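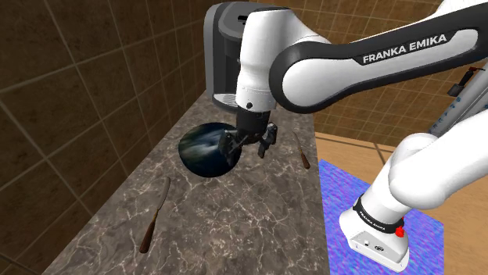

Ullix Counter Set – simulated kitchen tasks for a single arm

Version notes and data card, 8 April 2022
Maintainer: Marjatta Lappalainen
Task design: Niilo Kiiskinen, Grigore Lungu

What you get

Ullix is a paid add-on for teams that train or test arm controllers in simulation. The Counter Set is the smallest of the packs. It holds 1,215 episodes of a Franka Emika arm with a parallel gripper working at a kitchen counter. Everything is rendered. No episodes were recorded on hardware.

The pack is split by task:

bowl_rim – reach a bowl on the counter and take it by the rim
bowl_shift – move the bowl to a marked spot on the slab
utensil_clear – pick up a knife by the handle and set it down clear of the bowl

317 episodes are held out for testing. Please don't train on them if you plan to send us scores.

Layout

Each episode is one folder. Inside are the rendered frames, the joint positions, the gripper opening, the object poses and a short text file with the instruction. The instruction is plain English, one sentence, no punctuation at the end. File names start with the task name and the seed.

The license file sits in the top folder. Read it before you copy the pack to a shared drive, as the single-seat license does not cover that.

What changes between episodes

Object poses, surface textures, lighting and viewpoint. The counter, wall, floor and mat each draw their texture from a separate list, so some combinations look odd. Brown tile with a bright purple and blue mat is a valid draw. The bowl can come up in a dark streaked glaze that picks up a lot of reflection, and detectors tuned on plain white dishes tend to do badly on it.

Robot model and joint limits stay the same throughout. The base never moves within an episode.

Known problems

In 8 training episodes the gripper finger passes slightly into the bowl wall at contact. They are listed in bad_contact.txt. Skip them if you train on contact forces.

The arm hides part of the bowl in many views. We left these in. If you need clear views only, filter on the visibility value in the pose file.

Knife handles have a single friction value, set too high. Grasps that hold in utensil_clear may slip on a real handle. Grigore is working on this – no release date yet.

Running it

Unpack, set ULLIX_HOME to the top folder, then run the check script. It takes 2 arguments, the task name and the output folder. If it stops with a missing mesh error, the download was cut short and you need to fetch the archive again.

Support

Mail the Piltasby office and put the pack version in the subject line. Eetu Turunen handles license keys. Kalevi Ojala handles invoices and seat changes.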